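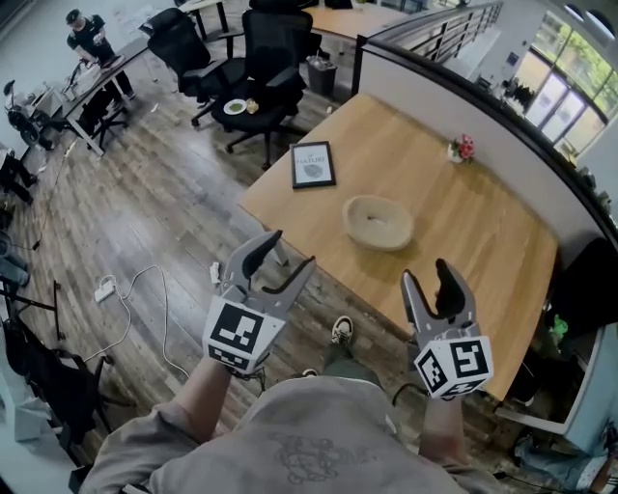

# Do I really need to clear off a work table every single night?

**Kirsty Kerslake**

Our office in Hiltport went to shared tables this fall, and now we've got a "clear surface" rule. Everything comes off at the end of the day. The decor too, which I don't get. On the table by the partition that means a flat bowl, a little vase of flowers and a framed NATURE print that has never made it onto a wall. They go into a cupboard at night and come back out in the morning, and whoever brings them out puts them somewhere different.

The notice says a cleared table cuts cleaning time by 48 percent and makes people "calmer and more focused." No source given. I asked for one and got a link to Plesgate, the company that sells us the cupboards. So you can see where my mood is.

I'm not against tidying. There was a plate with something green on it sitting on one of the desk chairs upstairs, and I'd be happy to see a rule about that. What I want to know is whether anyone has noticed a difference from stripping a table bare every night, or whether it's one of those things that sounds right in a meeting. Also, if the print is going to stay out, is it bad for it to lie flat? Somebody told me the frame would warp. I have my doubts about that too.

The table is light oak color, I couldn't tell you if it's solid. We wipe it with Stikow spray because that's what's under the sink.

---

**Rangi Faulkner**

I looked after the rooms in a shared building for 5 years and I wouldn't trust that 48 percent for a second. Percent of what? Wiping a table takes a minute or two. If you save half of that and then spend it carrying a vase to a cupboard, you're back where you started, with a better chance of dropping the vase.

What did help in our place was limiting what lived on each table. We allowed 2 things. A cleaner can lift two things with one hand and wipe with the other. Once there were four or five, people cleaned around them, and you'd get that gray outline where the bowl had been sitting since summer. So I'd pick the bowl and the flowers, and get the print off there altogether.

On the print: I never saw one warp from lying flat. I did see the glass get cracked by somebody putting a laptop down on it, and I saw coffee get in under the edge, and that was the end of the picture. People treat a flat frame as a tray. Lean it against a wall if you can't hang it. You may not be allowed to hang anything on a partition, so ask first, they can be flimsier than they look.

For the vase:

- Put a felt or cork pad under it. A damp vase will leave a ring on most wood finishes.
- Keep it away from the edge, and especially from a partition people lean over. If there's a drop to a lower floor on the other side I'd want it in the middle of the table.
- Change the water or go fake. I've got no strong feelings about fake flowers but I do about old water.

I can't speak for the spray. Read the back and see if it says it's okay on wood. If it doesn't mention wood at all I'd use a damp cloth and then a dry one.

As for calmer and more focused, I couldn't tell you. People complained about the same amount either way.

---

**Paewai**

Just clear it. We do it at ours and it's fine, takes no time. Flat frames DO warp, my aunt had one. Lemon oil on the table once a week and it'll last 100 years.

---

**Kirsty Kerslake**

Thanks, Rangi. Two things per table is something I can take back to them, and I like that it comes from somebody who did the wiping. I checked the spray and the label says "hard surfaces," which could be anything, so I'm going with the damp cloth for now.

Paewai, was your aunt's frame in a damp room? I'm going to hold off on the lemon oil. I don't know what the finish is, and over a year of weekly oil on a table people put paper on sounds like a mess to me.

I've asked about hanging the print. They said they'd get back to me.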